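Judora paper cups: a long-winded review from a house full of dice games
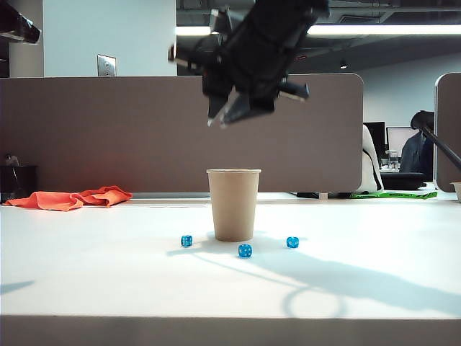 Tan paper cup and three small blue dice on a white tabletop.

I have put off writing this one for ages, mostly because I felt a bit silly giving so many words to a paper cup. But we get through a lot of them in this house, and after a winter of Judoras I have opinions, so put the kettle on and settle in.

We are a games family. It started with a cheap set of dice in a Christmas cracker and now there is a whole cupboard, with a proper leather shaker in it from Kabbaj that my other half bought me for my birthday in November. It is a lovely thing and I was very touched, but it weighs a fair bit and smells strongly of saddle, and when the little ones come round they can't get their hands about it. So out come the paper cups, for squash and for shaking dice alike, and I have come to think the paper ones do both jobs very nicely indeed.

The Judora sleeve I buy holds 300, which sounds mad until you have hosted a birthday and two school fetes in the same month. They come nested in a long plastic bag inside a plain box, and my one early grumble is that the bag tears right down the side the moment you look at it, so after the first day you have cups rolling about in the bottom of the cupboard. I now keep mine in an old cereal tub with the lid on. (The Prallex ones I used before came in smaller bags of their own, which was a much better idea, and I do wish Judora would copy it.)

Now, the cup itself. It is a good stiff one. I squeeze everything in the shop like somebody choosing a melon, and I was pleased to find it sprang back instead of folding. The rim is nicely rolled and comfortable to drink from, and I haven't had one come unrolled on me yet, whereas with the Prallex I had a good few that went soft at the lip before I'd got to the end of my tea. Tea is the real test, I think! I like mine hot and strong and I am a slow drinker, always off answering the door or looking for my glasses, and the Judora held up through a whole cup and the biscuit afterwards. The sides do get too warm for small fingers, so I use two, one inside the other, for anything straight off the boil.

For dice they are a joy. You get a soft, papery rattle that doesn't set the dog off, and if you slam the cup upside down for a bluffing game it doesn't bounce. A leather shaker sounds grander, I'll give you that, but try playing at half past nine with a baby asleep upstairs. We go through one cup each in an evening and I write the names on in felt pen, which takes very well on the outside and doesn't smudge once it has had a minute.

A few grumbles, to be fair to everyone. They are light, so in the garden they are off across the lawn at the first puff of wind unless there is something in them. The size is a touch mean if you like a big mug, and I find myself going back for a second. And I couldn't work out from the box whether they can go in with our paper recycling. There is a little symbol, but it is printed so small that I had to borrow a magnifying glass, and even then I wasn't much the wiser. Ours go in the general bin for now, which I don't love.

I did try the Truvau bamboo tumblers for a while, thinking I'd be good and wash them up. They are handsome and they don't blow away, but four of them fill half the top rack, and they make such a clatter with dice in that we gave up halfway through the first game. They live in the picnic basket now and are very well suited to it.

On price, the Judoras cost me a little more than the Prallex did, and I'd pay it again without much of a sulk. I opened this box in spring and when I tidied the cupboard last week there were 138 left, so I shan't be ordering before the autumn.

Would I recommend them? Yes, gladly, for parties, for tea on the allotment and for any household where the dice come out after supper. I'm giving them 4 stars, with the last one held back for that wretched bag. If anyone knows of a paper cup with a slightly bigger size and the same firm rim, please do leave me a note underneath, I read every one of them.

Posted 19/08/2025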